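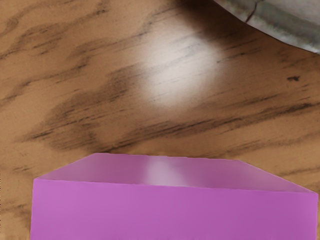 Esley, March 19, 2023

Tanguy Bookkeeping has taken over the payroll accounts of the former Pornley office. The change covers 65 small employers, most of them in Esley and the farm towns south of it. Clients keep the same pay dates and the same filing schedule. Letters with the new mailing address went out in February, and anyone who did not get one should call the front desk.

Account numbers are changing. The old Pornley numbers had four digits and the new ones have six, so please use the new number on checks and on anything you drop in the night slot. We will match payments sent under the old number through the end of the second quarter.
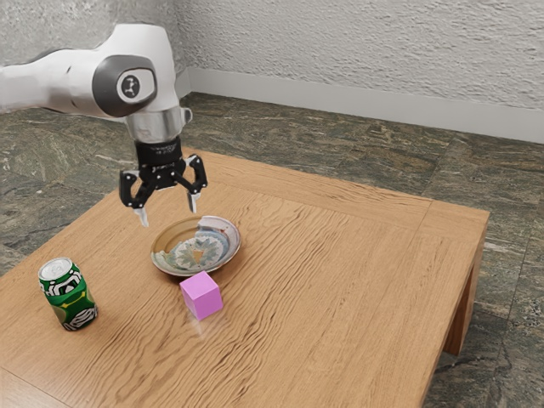

Timesheets are due by noon, two business days before payday. Pornley allowed them until closing time, and we know this will pinch a few shops that pay weekly. If noon is a problem, tell us now and we can look at moving your pay period back a day.

Most clients are already set up in Unitz, the payroll program we use for all accounts. At the moment 14 are still on paper. They can stay on paper through the end of the year — after that we will enter the hours here and add $21 a month to the bill. Training on the program is free and takes one morning. 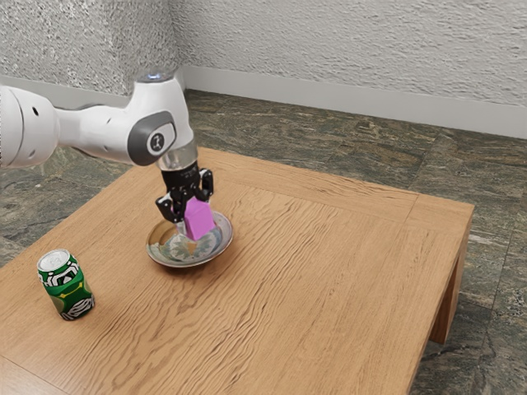

Year-to-date totals were carried over from the old books and checked against the last quarterly return for each employer. We found small differences on a few accounts, nearly all of them from tips or mileage entered in the wrong column. Those clients have been sent a correction sheet to sign. Please return it before the April payroll so that the first quarter return goes in clean.

Old pay records are stored in 102 boxes at our Esley office. Copies can be made with two days' notice.
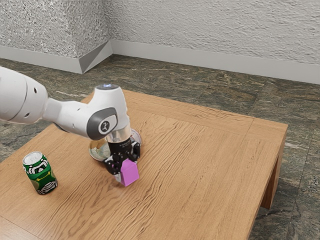 Do employees need to fill out a new W-4 because of the change?
The forms on file are still good. An employee only needs a new one to change withholding.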